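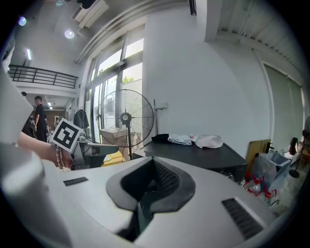 Morenike Mohammed says the Uvholm has held up well in a north-facing flat with no garden, and that she would buy the longer one if she were starting again.

Uvholm wall-mounted clothes airer
Made by Dosberg
£49.00 including VAT
In stock

Choose length: Short / Long
Choose colour: White / Stone / Dark green

Overview

The Uvholm is a fold-down airer for bathrooms, utility rooms and landings. It fixes to the wall with two brackets and opens on a hinged arm at each end. When you close it, the rails fold up against the back plate and the catch on the right holds them there. The long version is for walls with a clear run between door frames. The short version fits over most baths.

The rails are powder-coated steel tube. The end arms are steel as well, and the hinge pins can be replaced. The plastic end caps come in the same colour as the rails, except on Dark green, where they are black.

Measurements (long version)

Width: 161 cm
Depth when open: 55 cm
Depth when closed: 9 cm
Maximum load, spread evenly: 15 kg
Drying length: 9.6 m

The short version has the same depth, open and closed, and a maximum load of 10 kg. It costs the same at present.

Fitting

You will need a drill, a spirit level, a pencil and a crosshead screwdriver. Screws and plugs for brick and block are in the box. Plasterboard fixings are sold separately, under Fixings and spares.

Mark the top holes first. We suggest 167 cm from the floor to the top of the back plate, which suits most adults. Go lower if someone in the house can't reach that high. Over a bath, measure from the bathroom floor.

Hold the back plate up and check that it is level before you mark the remaining holes. Check for pipes and cables. Drill, push in the plugs, put the top screws in loosely, then the bottom ones, and tighten them all. Clip the arms on last. They should drop into place with light pressure. If one sticks, slacken the bracket on that side a little and try again.

Leave a gap at the hinge end so the arm can swing fully open. A hand's width is enough.

Use and care

Hang heavier things such as jeans and towels near the wall. Shirts can go on hangers hooked over the front rail. Open a window or run the extractor when the airer is full, particularly in winter.

Wipe the rails with a damp cloth. Don't use bleach or cream cleaner on the coating. A drop of light oil on the hinge pins once a year stops them squeaking.

Do not hang on the rails or use them as a grab handle. The airer is not suitable for outdoor use and should not be fitted above a heater with exposed elements.

What's in the box

Back plate
Left and right arms
Rails, already assembled
Brackets
Screws and wall plugs
Fitting sheet

Questions from customers

Can it be fitted to a tiled wall?
Yes. Use a tile bit, with the hammer action off until you are through the tile. The screws supplied are long enough for ordinary wall tiles.

Are spare catches available?
Yes, for both lengths. The catch was changed in March and the new one fits older airers too.

Does it match the Egan shelf?
In White and Stone, yes. Egan is not made in Dark green.

Mandla Mthembu asked whether the rails come off for painting the wall behind. They do. Open the airer, lift both arms off their clips and the rails come away in one piece. The back plate needs unscrewing.

Delivery and returns

Both lengths are sent by courier. The long version counts as an oversized parcel and can't go to a locker or collection point. Unused airers can be returned in their original box. Please keep the box until you have checked the width against your wall.

Often bought with

Egan bathroom shelf
Arari peg basket
Dosberg plasterboard fixings, pack of four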